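Answers for voters in the Lenihan precincts. Last revised 4th December.

## Absentee and mail ballots

**Who can ask for a mail ballot?**

Any voter registered in Lenihan County. You do not have to give a reason. The request form must reach the office 11 days before the election.

**My signature has changed. Will my ballot be rejected?**

Not on that ground alone. Two clerks compare the envelope with every signature on file. If neither finds a match, a notice is mailed and you have five days to reply with a signed statement and a copy of an accepted ID.
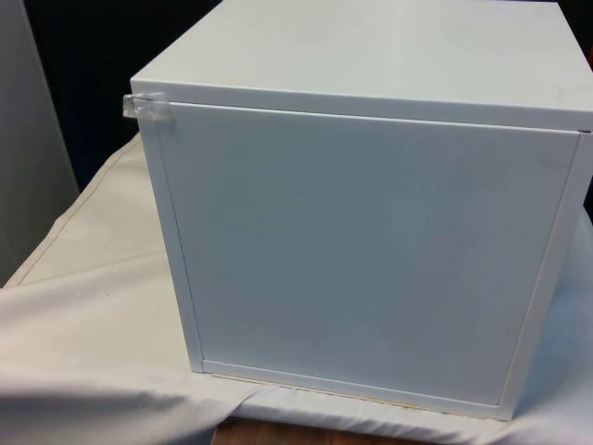

*White cabinet, door side.*

**Can someone else return my ballot?**

A member of your household may. The person must sign the back of the envelope and print their name. Unsigned returns are held until the voter is reached.

## Provisional ballots

**When is one used?**

When your name is missing from the poll book, or when you moved within the county and did not update your address.

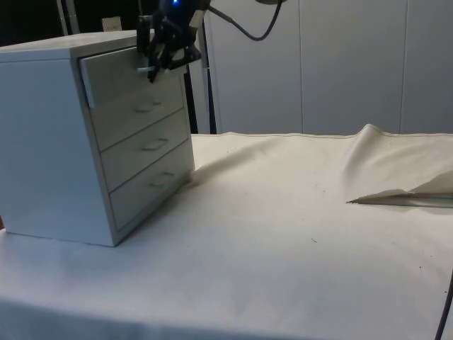 A provisional ballot is sealed in its own envelope and kept apart from the regular count. Registration is checked before the envelope is opened. In the November election, 216 were issued, most of them at the Homness and Skumville polling places.

**How do I find out if mine counted?**

Call the office with the stub number. Results of the check are ready five business days after the election. 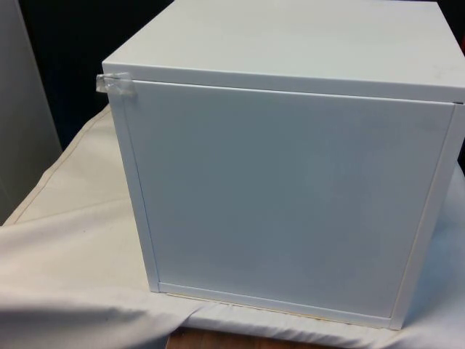
**Lenihan County Elections Office, Ballot Services Division**

Questions on provisional ballots go to Dzifa Dankwa. Questions on mail ballots go to Godelieve Van Hecke. Either can take a change of address by phone, but not a change of name, for which form and proof are needed.

**May I watch the envelopes being checked?**

Yes. Sign in at the Jolard Street entrance. Observers may take notes but may not handle envelopes or speak to clerks during a comparison.

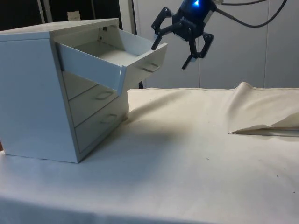 ## Recounts

**Who may request one?**

A losing candidate, or any five voters from the district acting together. The request is made in writing and names the precincts to be recounted.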